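Volbridge halts chopstick handover work after grip force fault

Volbridge has suspended two-handed collection with its hand-held grippers while it traces a fault that let the recorded grip force drift away from the force applied at the fingertips. The stoppage began in March, after an operator's finger was pinched between the inner links of a right-hand unit during a session at the Janley kitchen site. The injury was a bruise. It was treated on site and the operator returned to other duties the same afternoon.

The company's incident note, circulated to partners last week, puts the pinch and the drift down to the same part: a return spring in the trigger linkage that had lost tension. With a weak spring the fingers do not open fully when the operator lets go of the trigger. The operator in this case reached across with the other hand to free them, and the linkage closed.

"The hazard is a plain mechanical one," said Oksana Palamarchuk, who handles equipment safety at Volbridge. "The links cross when the fingers close, and there was no guard over the crossing point. The instructions said to keep hands behind the grip. They did not say what to do if the fingers stuck."

The work affected is a table task in which thin wooden sticks are sorted between a pink cup and a dotted tablecloth, with one gripper in each hand. Sticks were chosen for the task as they give little warning before they slip or roll. A pad that closes short of its target by even a small margin will lose a stick it would have held on a thicker object.

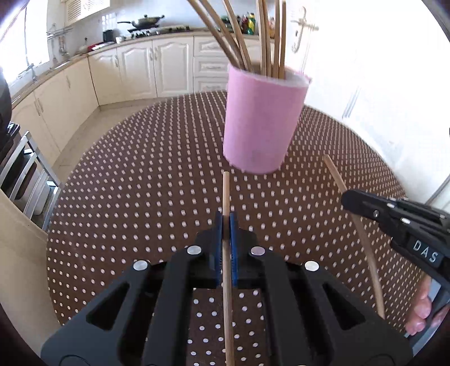 Data from the task is used to train Iva, the company's manipulation policy, which runs on a pair of fixed arms in a separate building. Iva reads finger opening from the recordings and uses it to decide how far to close. Where the recorded opening was wider than the true one, the policy learned to stop early. Operators watching the arms noted dropped sticks and put them down to worn pads. The pads were changed twice with no improvement.

Indrek Mockus, who maintains the fixed arms, compared the commanded opening against a feeler gauge and found the arms were doing what they had been told. He then asked for the calibration records of the hand-held units. One unit had gone without a zero check for 442 sessions. The limit in the maintenance schedule is far lower, but the counter that should have locked the unit out had been reset during a firmware update and did not resume.

"So there were two failures," Mockus said. "The spring got weak and the counter stopped counting. Either one by itself would have been caught by the other."

The update had been installed on five units. Three of them were still within their limit when they were pulled from use. The other two, including the one involved in the injury, were over it. Both showed an offset at the fully open position, and on both the offset was larger after a long session than at the start of one. 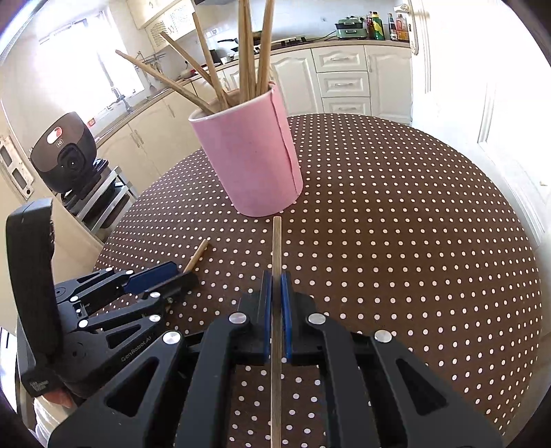 Gripper work at the pink cup, with one chopstick held between the blue pads.

Volbridge has fitted new springs to all five units and restored the session counter from backup logs. Units will now refuse to record if the count cannot be read, where previously a missing value was treated as zero. A molded cover for the link crossing is being made by Bouvier, which already supplies the trigger housings. The first covers fouled the linkage near the end of its travel and were sent back to have the inner wall thinned.

Until the covers arrive, two-handed tasks remain on hold. Single-handed tasks resumed once the springs had been changed. Operators have been told to set a stuck gripper down on the table and call the shift lead, and not to clear it by hand under any circumstances. The same text has been added to the card kept with each unit.

The data is a slower problem. Recordings from the two out-of-limit units have been withdrawn from training, including the stick task and several drawer and lid tasks done with the same hardware. Kaja Lukoševičius, who manages the dataset, said part of it may be recoverable. Finger position can be estimated again from the video wherever both pads are in view, and the offset worked out from moments when the pads are known to be touching.

"It depends on how steady the offset was," she said. "If it moved slowly through a session we can correct for it. If the spring was catching and letting go, we can't, and those recordings stay out."

A trial correction on a small batch gave mixed results. Closures on thicker objects came out close to values measured on a repaired unit. Closures on single sticks did not, as the remaining error was about as large as the stick itself. Lukoševičius said the stick recordings would probably have to be made again.

The version of Iva trained on the affected data has been rolled back on the fixed arms. Mockus said drops on the stick task fell after the rollback, though the earlier version is slower and fails more often when sticks lie crossed on the cloth. No figures have been released.

Shafiq Marikar, who runs the Janley site, said the fault should have been found sooner from the operators' own notes. Several had written that the right-hand gripper felt slack on release. The remarks went into a free-text field that was read for comments about the task and was not passed to maintenance. The session form now has a separate entry for equipment, and a unit marked there twice is taken out of use until it has been checked.

The incident note leaves one question open. The springs were rated for far more cycles than either unit had logged, even allowing for the missing sessions. Samples from both units have gone to the spring maker for examination, along with unused springs from the same lot. Palamarchuk said the replacement springs came from a different lot and will be checked weekly until the maker reports back.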